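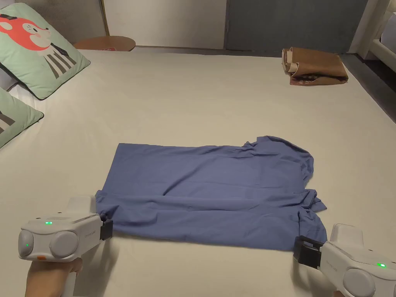
Jestico Chore Robot Club
Notes from the May 21, 2024 meeting, typed up by me, Ross Cowie, with apologies to anyone whose best joke got left out

We started ten minutes behind because the side door was locked and half of us were standing at it texting the other half. Once we had chairs I read back the January notes. One correction: it was the Naltov people who said their vacuum could handle a rug fringe, and I had it down as Flulix. Fixed now, sorry Flulix.

Main topic: can a machine do the laundry yet?

We spent most of the night on this and I loved every minute, even the part where it got a bit loud. Washing and drying we all gave to the machines years ago. Folding is where the fight is. Leitão put up the numbers from the shirt test, which ran 142 tries with the arm working by itself, start to finish, from a shirt dropped in a heap. It got to a fold you'd put in a drawer 2 times. Two! There was some groaning, and then Leitão pointed out that last time we had zero, so technically it's a fantastic year.

What goes wrong is nearly always the same thing, and it happens before any folding. The arm can't find the bottom corners. If a person spreads the shirt flat first and hands over both corners of the hem, it does fine from there (we didn't count those tries, and I still think we should have a separate column for them). But a sleeve tucked under, or a collar bunched up to one side, and it goes for the wrong bit of cloth and drags the whole thing along with it. I said my kids fold shirts the same way. That got a laugh, so it goes in the notes.

We then went around on whether a bed is a fair place to test. I say yes, that's where I fold at home, and I don't know anybody with a big clear table next to the dryer. The Flulix side says a mattress gives too much and the sheet slides along with the shirt, so you're testing two things at once. Good point, annoyingly. We agreed to do both, bed and table, same shirts, and keep the scores apart.

Other chores, quickly

Floors: yes, if you pick up the socks first. Dishes: loading a rack of matching plates is getting close, but mixed mugs and anything with a lid are still a mess. Shop shelves: Naltov reported 257 boxes put up in one night shift with a person standing by to rescue the tipped ones. I asked how many rescues and the answer was "a few," so I've asked for a real number. Making a bed: no. Fitted sheets: we laughed and moved on.

Money

Leitão wants 1000 dollars for a second arm so one can hold while the other one folds. I'm for it, since I need both hands for a shirt myself and I've had a lot more practice. The vote was close but it passed, as long as we look at used ones first.

To do

Me: get the rescue count out of Naltov, and bring a bag of old T-shirts, some with buttons.
Leitão: price the arm, and add my column to the test sheet.
Flulix: find a folding table that doesn't wobble.
Everybody: stop parking in front of the side door.

We quit at nine. Next time we do towels.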